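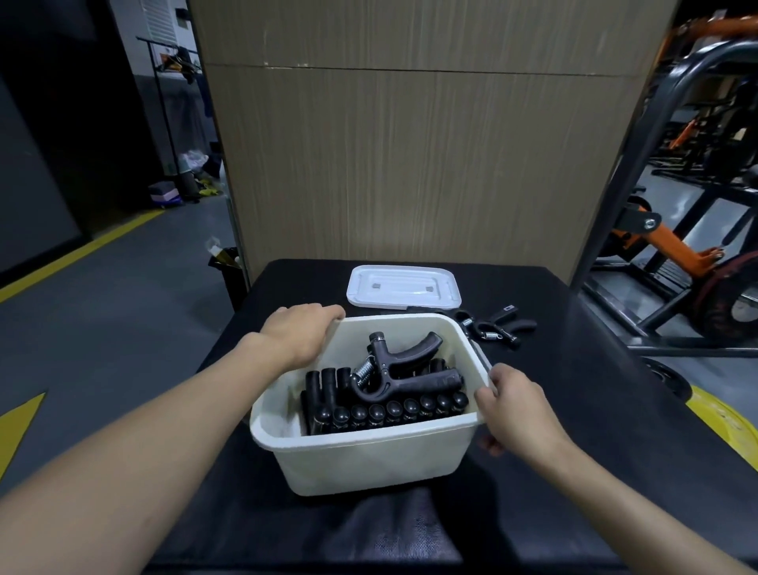 One long-time member at Fillwood wrote in to say she had driven past the old bowls pavilion in Siststead every day for a year, wondering when somebody would turn the lights back on, and that she very nearly pulled over and cheered when she saw them glowing on Friday evening. She has plenty of company. The pavilion has reopened as a neighbourhood exercise centre, and by the look of the car park the neighbourhood is rather pleased.

Print this story | E-mail this story

Friday
By our Siststead staff

The building on Segura Street had been shut since the bowls club merged with its neighbours at Lastard, and for a good while it looked as though it might stay that way. The roof leaked over the kitchen, the heating had given up altogether, and the lovely old honour boards had been carted off to a shed for safekeeping. All of that has been put right, and the honour boards are back up in the entrance, where they belong.

Classes run every weekday morning, with gentle strength and balance sessions for older residents, a grip and wrist group for people getting over an injury, and a stretching hour that finishes with a cup of tea for anyone who cares to stay (most people do, we're told, and the biscuits go quickly). Evenings are given over to circuit training and a beginners' dance class which already has a waiting list.

The work cost less than many had feared, helped along by $2,000 raised at the winter fair and a good deal of donated paint in a colour the shop called Harbour Fog. More than 300 people have signed up so far, and the centre says it has room for 800 once the second hall opens in September.

Casual visits are $2 for anyone living in Siststead or Fillwood, and the first one is free. Bring a towel, a water bottle and indoor shoes, as the new floor marks easily. The side door is the one to use until the front ramp is finished, and there is extra parking behind the library after 5 p.m.

Related items
Lastard greens to stay open through winter
Segura Street crossing gets new lights
Fillwood library extends evening hours
Letters: more benches by the creek, please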